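The Bed Gets Made Around the Cat

Jovita Esquivel makes her bed at 6:30 in the morning, before coffee, and she does it in the same order every day. The pillow comes off first and goes on a chair. Then the light quilt is shaken out and pulled up to the head of the bed, and the dark spread goes over it. The pillow goes back last.

"My mother did it the other way, everything tucked in tight, and I could never get my feet in at night," she says. "I don't tuck anything."

We talked in her bedroom in February, with the window open a little because she was airing the bedding. She has sewn and mended household linens for most of her working life, first in the finishing room at Gisora, a mill that made sheets and table linens, and then at home, for neighbors and for a small shop called Camacho. At Gisora she hemmed 600 pillowcases in a good week. She doesn't miss the pace, but she says it taught her to look at an edge before she looks at the print.

"People buy the flowers," she says. "I look at the hem. If the hem is straight, the rest of it was probably done right."

Her own bed doesn't match and never has. She likes prints on prints, and flowers most of all. She has owned plain sheets twice and gave both sets away. Plain cloth shows every crease, she says, and a busy pattern lets you go a day longer without ironing.

Does she iron her bedding? "Pillowcases, in the summer. Otherwise no."

The dark spread is the oldest thing on the bed. She bought it for 22 dollars at a closing sale and it has been washed so many times that the edges have started to go. She has a strip of binding put aside for it, still in the bag, and says she will get to it when the weather is warmer and she can spread it out on the porch table. The fringe can stay.

Then there is the cat, who spends most of the day up there. Esquivel used to chase her off to make the bed. Now she folds what she can reach and comes back for the rest.

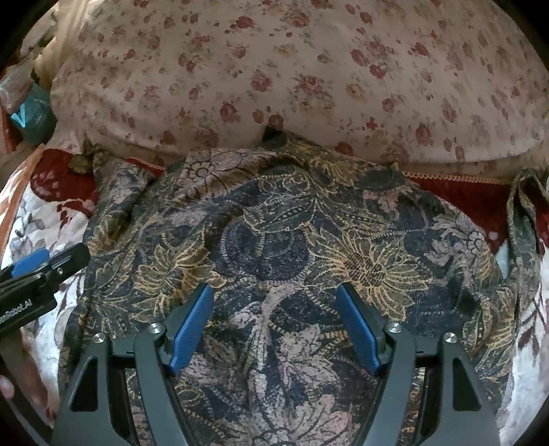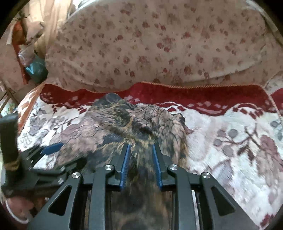
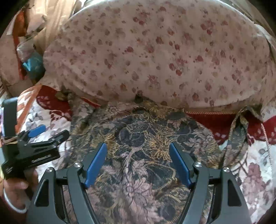

Mrs. Camacho, on the phone later, said that she would never let a cat on a good spread, and that she had told Jovita so many times. Claws pull the threads on anything woven with a raised pattern, in her view, and once a thread is pulled the cloth around it puckers for good. She keeps her own spreads in a cedar chest and puts them out for company.

Esquivel has heard this before. "She's right about the claws," she says. "But I didn't buy it for company." When a thread does pull, she works it through to the back with a blunt needle and leaves it there. She never cuts it. Cutting is how a pull becomes a hole – she learned that on a customer's tablecloth and had to pay for it.

Cat hair is the bigger job. She goes over the spread with a damp rubber glove, always in one direction, and takes it outside to shake. The washing machine comes after that, cold water, with nothing else in the load. She tried a powder called Trusow for a while and went back to plain soap flakes because the smell bothered her at night.

Stains on pillowcases she treats with soap and sun. Some come out. The ones that don't, she leaves alone, and when a case gets too worn for the bed she cuts it into squares for dusting. She has a drawer of those. Her quilts get the same treatment in the end, although it takes longer. One of them is now padding under the ironing board cover.

I asked whether she would ever replace the whole bed at once, with a set from a store. She thought about it for a while.

"I looked at one," she says. "It was 187 dollars, and the pillowcases didn't even have a proper fold at the opening. I could make three for that."

She still takes in some mending, mostly quilt bindings and torn borders, and does it in the afternoon at the foot of the bed, where the light is better than in the kitchen. The next one waiting is a neighbor's baby quilt with the batting coming out at one corner. She expects to have it done by the end of the month.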